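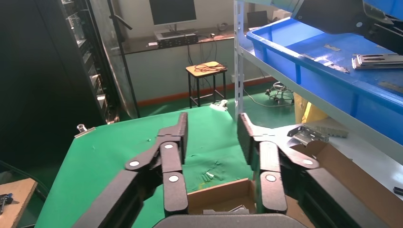 Figure 1. Thin white and pale green pieces and small scraps on green cloth.

Small Waste in Shared Workrooms: Project Report
Pallavi Sisodia and Nilton Chávez

Background

Trosville has had a recycling program for years, but the rules only cover items larger than a playing card. Anything smaller falls through the screens at the Restrepo sorting plant and goes to landfill with the broken glass. We wanted to find out how much of the trash from shared workrooms is too small to be recycled, and whether the people who use those rooms know about the size rule.

Our first plan was to study household trash. We dropped it after two weeks. Families did not want us looking through their bags, and we did not have anywhere to store them.

Method

We collected trash from the workrooms in the Cendton building for 13 days in August. The rooms are used for sewing, model making, framing and general repairs. Each evening at 6:30 we took the bags downstairs, spread the contents out and passed everything over a wire screen. Pieces that fell through were called "small." We weighed both piles on a kitchen scale and wrote down the main material in each.

We also handed out a one-page survey with four questions. We left copies by the sinks and got 36 back. Two of those had only the first question filled in, and we kept them in for that question.

Results

Small pieces made up 41 percent of the trash by weight, more than either of us had guessed. Paper and card trimmings were the largest part, followed by plastic offcuts and thread. Metal was a small share of the weight on most days. The exception was one Monday when somebody cleared out a drawer of old picture hooks.

The sewing room had the lightest bags but the highest share of small pieces. Model making was close behind. The framing room produced long strips of mat board, most of which could be recycled as they were.

On the survey, most people said they put small plastic pieces in the blue bin. Only a few had heard of the size rule. Several wrote that the poster above the bins was hard to read, and we agree — it is printed in light gray and hangs behind the door.

Problems

The scale does not register anything under a gram, so on light days the thread was recorded as zero. We also missed one evening in the framing room and used the next day's bag for both days. Dust was swept up and not weighed.

Next steps

Imgate, the company that empties the bins, told us it can take clean paper trimmings if they are packed in a closed paper sack. We would like to try this in the sewing room first. A larger poster is being drawn now. Pallavi is doing the layout and Nilton is checking the wording against the plant's current list.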